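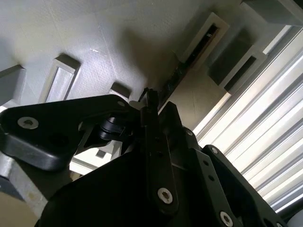

INSPECTION CHECKLISTS / END EFFECTORS

Mahuika gripper kit, trial unit: pre-use and handling inspection

Supplier: Brukex
Location: Flodden repair bench
Controller software: Clerkodine
Task under review: work inside open desktop computer cases
Period: November
Status of kit: on trial, not purchased
Result codes: P = pass, A = pass with advisory, F = fail, N = not checked

Section 1. Mechanical

1.1 Hex-socket screws on plates and links seated, heads undamaged. P
Comment: All heads accept the supplied key fully. Sockets clean.

1.2 Witness marks on screws. F
Comment: None fitted at delivery. The Brukex manual asks for a visual check of screw position at every shift start, and this cannot be done without a mark. Apply paint marks before the next session and add the step to the shift sheet.

1.3 Hinge joints free of play. A
Comment: Slight side play at one finger pivot with the arm stopped. Within the supplier's limit. Measure again after 200 cycles and enter the reading below the first one on the wear sheet.

1.4 Plates and links free of cracks, particularly at the drilled holes. P
Comment: Checked by torch on both faces. Unused holes are for optional finger lengths and may be left open. Wipe out any dust that collects in them.

1.5 Fingertips rounded, no burrs. P

1.6 Finger faces. A
Comment: Bare faces slip on smooth module edges at the lowest grip setting. Brukex lists a soft pad set as an extra. Quote requested. Do not raise grip force to make up for it.

Section 2. Electrical and static

2.1 Gripper bonded to bench earth point. P
Comment: Bond lead supplied with the kit is too short for full wrist rotation. Replaced with a longer lead from stores. Supplier informed.

2.2 Cable slack through full travel. A
Comment: Slack is adequate up to the upper limit. Beyond this the outer sleeve rubs on the wrist cover. Upper limit lowered in Clerkodine until a clip is fitted.

2.3 Computer under work isolated from mains, lead removed from the bench. P
Comment: Operator to hold the removed lead at their own station. Switching off at the power supply is not accepted as isolation.

2.4 Emergency stop, bench and pendant. P
Comment: Both tested with the arm moving at working speed. Fingers hold position on stop and do not open. Operators should know this before reaching for a trapped part.

Section 3. Handling inside the case

3.1 Approach path clear of cable bundles. A
Comment: The power supply wires and the looped black cables at the side are the main snag risk. Labels wrapped round the cables add an edge that a finger can catch. Dress cables by hand before each run.

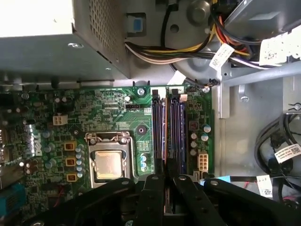 Item 3.1. Fingers at the memory slots, Dell desktop, case open.

3.2 Finger clearance beside memory slots. A
Comment: Acceptable with a straight approach. With the wrist tilted, the wide arm segment comes close to the case side first. Restrict tilt in the job file.

3.3 Contact with processor retention lever or bracket. P
Comment: No contact recorded in the log for the trial runs. Keep-out volume over the socket to remain switched on.

3.4 Grip force at memory modules. N
Comment: Force gauge out for calibration. No removal under power of the gripper until this line is closed. Approach and withdraw runs only.

3.5 Small capacitors within reach of fingertips. A
Comment: Descent stop should be set from the board surface. The default takes the case edge as its zero and leaves too little margin on deep cases.

Section 4. Software and records

4.1 Job file matches case model. P

4.2 Speed limit applied inside case volume. P
Comment: Limit holds after restart. It was lost once after a Clerkodine update and had to be entered again. Check after every update.

4.3 Fault log exported. A
Comment: Export stops at 600 lines without warning. The trial produced over 900. The remainder was copied by hand from the controller screen. Brukex has been asked for a fix date.

4.4 Manual available at bench. P
Comment: Printed copy is revision 3. The screen copy gives different torque values for the finger screws. Use the printed values pending a written reply from the supplier.

Actions before next session

Paint marks on all exposed screws (1.2).
Clip for sleeve at wrist cover (2.2).
Force gauge returned and 3.4 completed.
Descent stop reset and saved to the job file (3.5).
Written torque values from Brukex (4.4).

Overall: restricted use. Approach runs permitted with an operator at the bench stop. The kit is not to be left running unattended. Purchase decision held until 1.2 and 3.4 are closed and the pad set has been tried.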